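I doubt that storage makes anyone tidy. Shops like Stondar sell us the hope for up to 185 pounds, and by September the screws are back in a jam jar.

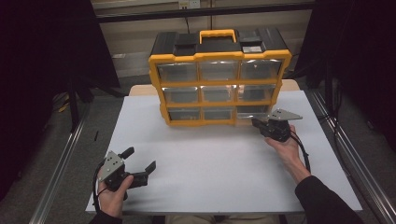

Nine drawers, yellow frame, handle on top.

My own shed has 600 odd bolts I will never use. Sorting them took two evenings and saved me no time at all.
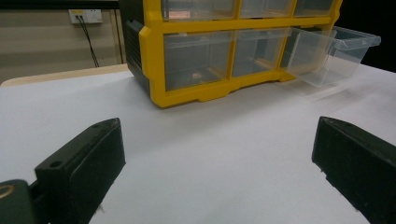 Throwing things out would be cheaper, but no shop earns much from that. I'd want to see proof before buying another box.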